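Please Stop Asking How You Did

I bought a shower curtain in November. It is a curtain, it hangs in the shower, and on most days I would have given it no further thought for the rest of its life. But the store, Camorano, wanted to know how I felt. It wanted to know the next morning, and again four days later, and then it wrote with a subject line that said only "Did we do something wrong?"

I have had relationships end with less follow-up.

My objection isn't to feedback as such. If a restaurant sets fire to my sleeve I would like a form to fill out. My objection is to being made the unpaid supervisor of everybody I meet. The dentist wants stars. The airport restroom wants me to press a face, and I would rather not touch the face. Last spring I paid a parking fine and was asked how likely I was to recommend the experience to a friend.
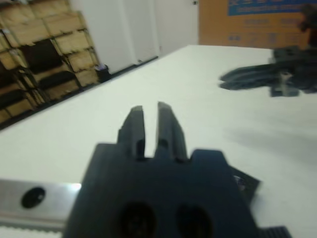 Fingers slightly open over a white surface.

My neighbor Elvira Apaza spent six years on the phones at Nurkden, which sells replacement windows, and she is the one who explained to me what the numbers mean. I had assumed that a seven out of ten was a compliment. Seven was a decent grade when I was in school, and I was glad to get it. At Nurkden a seven went down as a failure, an eight went down as nothing at all, and only the nines and tens kept a supervisor from pulling up a chair beside you.

Her average one winter was 94 out of 100. She was sent to a training session on warmth.

So I had spent years handing out sevens to people I liked, picturing them pleased. I think about the man who fixed my boiler more than I want to. 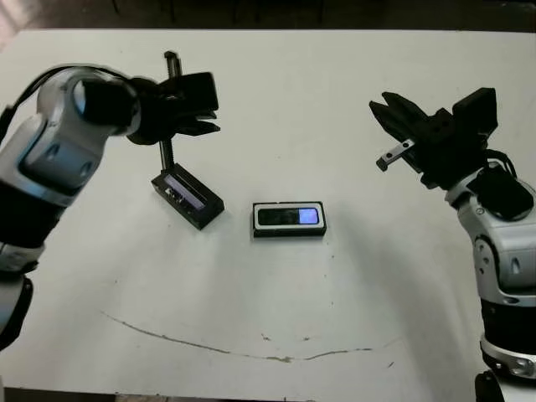

The ten that means nothing

Once you know this, you give everybody a ten. I do it now without reading the questions. Was the agent knowledgeable? Ten. Did the agent resolve your issue? She did not, my issue is in the kitchen dripping into a pot, but ten. And since everyone I know has reached the same arrangement with their conscience, the companies are collecting a great heap of tens that tell them we are soft-hearted and in a hurry.

They must know this. Somebody at these places must look at the chart and see a line as flat as a parking lot. I asked my friend Nazareno Carbone, who used to build such charts at a hotel group, and he told me the flat line was very popular upstairs. It looked good on a slide. When it dipped they changed the wording of the question until it came back.

I can respect that. It is more or less how I handle my bathroom scale.

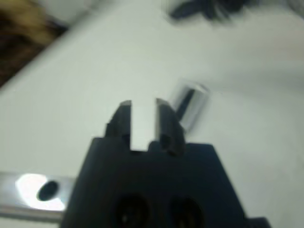

Black gripper, nothing held.

The comment box is where things get sad. I am told I have 300 characters in which to say more, and I do try. I once used 276 of them on a bakery, going back twice to fix a comma, and got a reply within one second thanking me for my kind words. They weren't kind words. They concerned a hair.

There is an argument for the other side and I should make it. Noemi Guerra, who runs an upholstery shop near me and asks every customer for a review, says that without them she would be invisible. People searching for someone to redo a sofa go with whoever has the most stars, and a shop without stars might as well be a shop without a door. She doesn't enjoy asking. She has a little speech for it and says she looks at the floor while she gives it.

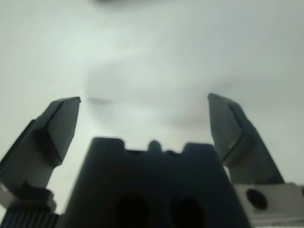 I wrote Noemi a review, and a long one, with a paragraph about piping. I would do it again. She is one person with a shop, and she reads them, and when I walked in the next week she mentioned the piping. What I resent is the bank borrowing her voice. The bank would not be invisible without me. The bank has its name on a stadium.

My proposal is modest. If a human being is going to read what I say, ask me once, and leave a blank space. If not, let me have my shower curtain in peace. And if a company insists on a number, it should have to tell us what the number does, right there under the stars: a four will cost Esperanza her Saturday shift, a three gets her the talk about warmth. I suspect the response rate would drop off a cliff.

I sent a version of this to Camorano in reply to their fourth email. It came from an address that does not accept replies. An hour later they asked me to rate my experience with customer support, and I gave it a ten.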